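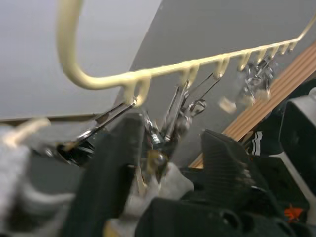

Cream-colored metal hanger with a row of small hooks and silver clips, and a piece of white fabric.

Clip hanger

A clip hanger, also sold as a multi-clip hanger or sock hanger, is a hanger that holds fabric in the jaws of small clips instead of over a pair of sloping shoulders. It is used for drying socks, underwear, handkerchiefs and baby clothes, and in closets for skirts, scarves and hats. Sellers credit it with a number of benefits, few of which have been tested.

Construction

The usual form has a hook at the top, a bar or ring below it, and a set of clips. On cheaper models the clips are fixed in place. Others carry a row of small hooks along the underside of the bar, from which the clips hang freely and can be lifted off, moved or replaced. Loose clips are easy to swap when a spring weakens. They are also easy to lose, and they tangle with one another when the hanger is put away in a drawer.

Clips may be metal or plastic. Metal clips are often described as rust-proof. The word is used loosely in the trade, and it may refer to stainless steel throughout or only to a thin plating, which wears first at the jaws and the spring, where a rust spot is most likely to reach the cloth. Painted bars have a similar weak point wherever a wire handle rubs against the finish.

History

The origin of the clip hanger is unclear. A claim repeated in several household guides says it was devised in the town of Ustby by a laundry owner named Juhász. No drawing or sales record has been produced to support this, and Riet Brouwer, who went through the town's trade directories, found a Juhász listed only as a dealer in buttons. Hangers with removable clips were offered by mail order under the Gurnora name from 2000, in a version with 14 clips. The company called the design new, although Bianka Halász has pointed to older shop fittings that work in much the same way.

Use

Items are clipped by a hem or cuff, where marks will show least. Socks may be hung by the toe or by the opening, and both methods have firm supporters. Those who hang by the toe say it spares the elastic. Those who hang by the opening say air gets in more easily. A home trial by Olumide Ibrahim, reported in the newsletter Uludport on 27/01/2018, dried two batches side by side and found nearly two hours between them, in favor of hanging by the opening. The trial was done once, in one apartment, with socks of mixed thickness — too little to settle the matter.

Weight should be spread along the bar. A hanger with a single top hook tips toward the heavier side, and the clips then slide or bunch together if nothing separates them.

Criticism

The most common complaint concerns clip marks. Padded jaws are said to prevent them, but they mostly make the dent wider and softer, and it may still need ironing out of fine cotton. Claims that clip hangers save space are true of closets more often than of drying, as small items hung close together block the air from each other.

See also

Clothespin
Drying rack
Skirt hanger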